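Bench notebook, July
Acoustics, room 2 rig

Continuing the fan noise work from the last entry. Still chasing the tone at the low end that shows up in the long recordings from the listening room. Purkden wants a figure for background level before they sign off on the door seals, and at present I can't give one that I would defend.

Background level

Repeated the overnight run with the ventilation off from 11 pm. The meter sat on the tall stand, capsule at seated ear height, windscreen on. The tone is still there. It sits at 112 Hz and holds steady for the whole run, so it isn't the mains or a simple multiple of it. Level in the narrow band does not change when the corridor lights go off, which removes the ballasts from the list. I had them near the top of it last month and should have checked sooner.

Walked the room with the handheld analyzer. Strongest reading along the north wall at knee height, weaker at the ceiling, almost gone in the center of the floor. That pattern could be a room mode as easily as a source position. Needs the speaker sweep before I read anything into it.

Mic calibration

Both capsules checked before and after with the pistonphone. Capsule A within tolerance. Capsule B drifted 0.2 dB between checks, more than I like for a run with no temperature swing to blame. Swapped the preamp cable and the drift stayed with the capsule. B is set aside and labeled. Do not use B for anything going to Purkden. If it gets borrowed for rough level setting, write that on the recording sheet.

The foam on the spare windscreen is crumbling. Order two.

Door seals

Dastel sent the second batch of compression gasket. Cut 12 test lengths and measured free height on each with the dial gauge. Spread is smaller than in the first batch. Two of the lengths have a visible seam where the extrusion was joined; kept those apart and did not include them in the average.

Fitted the new gasket on the hinge side and head only, left the old one on the latch side. Closing force went up enough that the closer no longer latches the door from a small opening. It latches from wide open. Backed the closer valve off a quarter turn, which helped, then another eighth, which made it slam. Returned to the quarter turn. The threshold drop seal has not been touched and still shows light at the corner with a flashlight on the far side.

Level difference across the door, pink noise, old gasket against new on three sides: do this once the latch side is done. A partial result will only confuse the table.

Computer noise, general

The playback machine is the loudest thing in the control space when the ventilation is off, and its sound gets through the cable port. Options are a quieter machine, a longer cable run, or packing the port. Trying the port first with the mineral wool offcuts, in a bag so it doesn't shed onto the connectors.

For any desktop that goes near the rooms, the items to look at are the case fan, the cooler fan and any spinning disk, in that order. Loose side panels rattle and show up in the recordings as a broad hump that comes and goes. I have wasted an afternoon on that before.

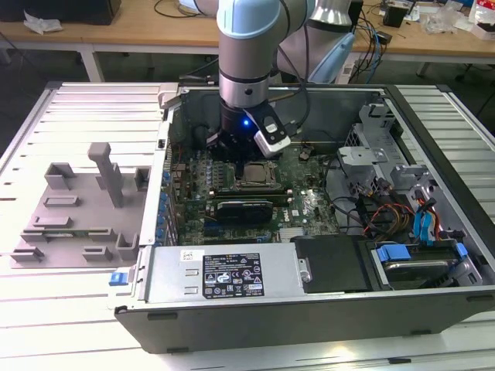

Speaker sweep

Noh speaker in the southwest corner, on the floor, rubber pads under it. Sine sweep from 20 Hz to 200 Hz over 42 seconds, repeated with the mic at each grid position. First pass was no good: I had left the high-pass in on the interface and everything below 80 Hz was down by a lot. Deleted those files so they don't get mixed up with the good set.

Second pass is clean. There is a mode close to the tone but it is not on it, and the mode is broad while the tone is narrow. So the room is helping the tone along and something else is making it. The knee-height maximum on the north wall fits the mode shape, so that reading says little about where the source is.

Next is an accelerometer on the north wall, the floor slab and the duct hanger. Wax mount on the wall, magnet on the hanger. If the hanger shows it with the ventilation off, then the duct is carrying vibration from another floor and the isolation there is not doing its job.

To do

Finish latch side gasket and repeat closing force.
Accelerometer run, three positions, overnight.
Ask Bidix for the data sheet on the duct isolators. The one on file is for the smaller size.
Send capsule B out for service.
Tell Purkden the background figure will be late and leave out the provisional one.
Re-zero the dial gauge, it reads 0.01 mm with the anvil closed.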